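Encarnación Bermúdez
19 Jan 2019

1/ I've been reading toy kitchen adverts for a week and I have opinions. Thread, probably too long. Mute me now if you don't have small children in your life.

2/ Background: my niece turns four in February and has asked for "a cooker". My sister's flat in Bevville has no floor space left, so the big stand-up kitchens are out. It has to be a tabletop one.

3/ The Jevimness catalogue has 254 pages. I didn't know you could fill that many with things for pretending to make soup.

4/ First claim I don't buy: "encourages healthy eating". Does it? I had a toy kitchen as a child and I served my dad a plastic fried egg every morning for a year. I still won't touch an egg.

5/ Second claim: "grows with your child". It's a hob. It stays the size of a hob.

6/ Third: "realistic". The Clorkance one has stickers for burners. They were peeling on the display model in the shop, and that had only been picked at by the general public, who are gentler than my niece.

7/ And who decided it all has to be mint green now? When I was small they were red and yellow and looked like a fire engine. Now they have to match the sofa. The child doesn't care. The child would take purple with a horse on it.

8/ Yes, I know, I've ended up looking at mint ones as well. They're what's in the shops. I'm not made of stone.

9/ Now piece counts. One set on the Lenihan site says 225 pieces. I read the small print. Paper money. A sheet of labels. Every single pea is a piece. You'll be finding those peas in your slippers until she leaves for university.

10/ The set with 9 pieces costs more than the one with 225, by the way. I don't understand it either, but I suspect fewer things get lost behind the radiator.

11/ What I'm looking at instead of the adverts: the lids. A pot without a lid is a hat. A pot with a lid is a pot. I've watched enough children play to stand by this one.

12/ The lid needs a knob she can get hold of. Some of the cheap ones have a flat little button moulded into the top and small hands just slide off it. Then there's shouting.

13/ I'd also like the lid to be a different colour or finish from the pot. Pure preference. All-one-colour sets look like soap to me.

14/ Handles next. I'm told by a cousin that one long handle is "dangerous", because it teaches children to reach for pans. I'm not convinced. Teach her to turn it inwards. My mother managed that with a real pan and a wooden spoon pointed at my nose.

15/ But a long handle does stick out past the hob, and anything that sticks out gets walked into. If it's going on the coffee table, it'll be on the carpet by teatime. So that's a fair mark against, and I'm saying so before my cousin does.

16/ Things that hinge or lift off. I like a big grill-type cover on the side, in theory. Something to open and peer under. In practice I give it a week before there's a sock being "toasted" in there. Maybe that's a point in its favour.

17/ Sound effects: no. I've had people reply to tell me the sizzle is charming. It's charming to the person who goes home afterwards, and that's me, and I still say no. My sister would stop speaking to me.

18/ Price. I've set myself a limit of £20 and everyone has laughed. One person in the Lenihan shop laughed out loud. Second-hand it is, then — there are plenty about in January, when people are clearing out the last lot to make room for the new lot.

19/ Tip if you're buying used: ask whether the lid is still with it. Ask twice. "All there as far as I know" means the lid has gone.

20/ Also ask about corners. I want rounded ones and a base that's low and broad, so it doesn't tip when she leans on it with both elbows. Tall narrow ones look lovely in the photos and go straight over.

21/ Someone's asked whether she'll play with it past March. No idea. She might cook in the box it came in. I'd put money on the box.

22/ Anyway, the sort I've come round to, grumbling, is below. Pot with a proper knob, shiny lid, cover on the side to lift. Still too green.

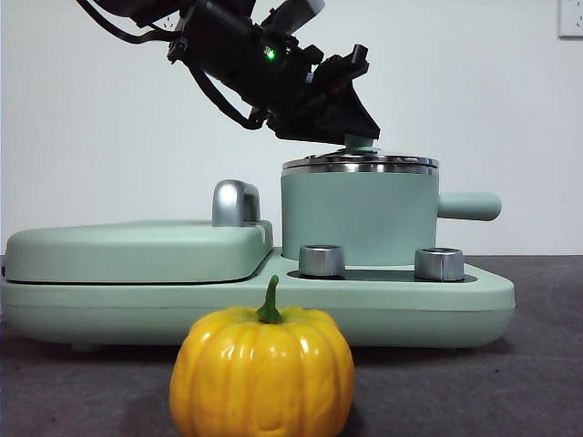 Mint hob with the lidded pot on. Yes, the long handle does stick out past the edge.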